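Subject: Re: [adult-rec-hockey] Playoff format and goalie rule
From: Teodoro Zepeda
Date: 27 May 2024

On the playoff format, the rink manager wrote:

> We have the ice at Lalitz for 2 nights only. If all 8 teams
> make the playoffs we can't finish in that time. Can the
> league send me a final format before I print the schedule?
> Also, Varela is asking if they can use a substitute goalie.

The top four teams go through. Grultia and Kadent have already clinched. Varela needs a point from its last game against Lalitz, and if it loses in regulation the last spot goes to goal difference. Both semifinals are on the first night and the final is on the second. There will be no third-place game.

Overtime in the semifinals is 5 minutes, three on three, and then a shootout with 3 shooters per side. In the final we play full overtime periods until someone scores. That is how we did it in December and the only complaint was about the Zamboni break, so we will keep that break short.

Varela can use a substitute goalie if their regular one is hurt. The substitute has to be on a roster in this league and can't come from a team still in the playoffs. Send me the name before warmups. I won't approve anyone from the bench once the puck drops.
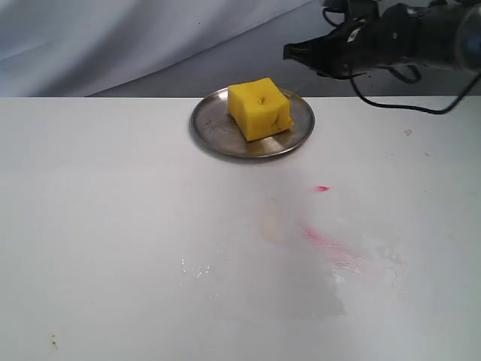

Two more items. Kadent still owes its share of the referee fees, and it has to be paid before the semifinal. Penalty minutes from the regular season don't carry over, but suspensions do. The Grultia defenseman who got a game misconduct last week will sit out the first semifinal.

If your captain's email has changed, write to me off list. I'll send the game times once the last results are in.

Teodoro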